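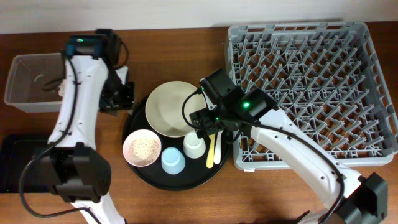 Session 9 – Clearing the table (and what to do with everything on it)

Welcome back, everybody! I promised a lighter one after last session's slog through dishwasher loading, so grab a cuppa and we'll talk about trays. I love trays. Half of the front-of-house work you'll do at Trorkstead comes down to carrying one well and unloading it without making a racket, and most people have never been shown how.

Start with the big plate. It goes on the tray first and comes off last, and in between it's the thing everything else leans on. If it's sitting on a tilt, sort that out before you lift – a tilted plate slides the moment you turn a corner, and the cutlery goes with it. Utensils lie together along one side, handles all the same way. I know Algirdas Liepiņa taught some of you the opposite at the Kahraman kitchen (plate last, on top). His way is fine for a trolley. For carrying in your arms I'd stick with mine, and for the assessment please do stick with mine!

Round trays are trickier than rectangular ones because there's no corner to tuck things into. Keep the weight near the middle and let the light bits go out to the rim.

Now, sorting. Once the tray is down I want three groups on the table:

Tableware that goes back to the kitchen
Plastic that gets rinsed and used again
Rubbish – wrappers, used tissues, anything crumpled

Do the rubbish first. It's boring, but a wrapper hiding between two containers will end up in the sink every single time, and I've fished enough of them out of the Wetden drains to last me a lifetime. Clear plastic is the other one to watch. It vanishes against whatever is behind it, so run your hand along the table as well as looking.

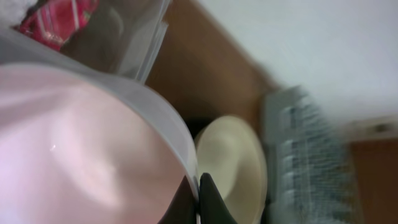
Fig. 1. A smooth pink object and clear plastic close together, with a crumpled packet behind.

Colour helps you more than you'd think. Back in November we had a group sort by colour first and then by material, and they got through 300 pieces before the other group had finished arguing about lids. When you pick up something curved and smooth, take it low on the side and hold it gently – squeezing hard just makes it skip away from you. Translucent edges can hide a bit of grime too, so tip each piece towards the light before you put it on the reuse pile.

For next time: read chapter 11 of the Conditz handbook (skip the bit on glassware, we'll do that together) and practise the tray carry at home with a plate you don't mind losing. Your worksheets are due 30th January, in the box outside room 2179.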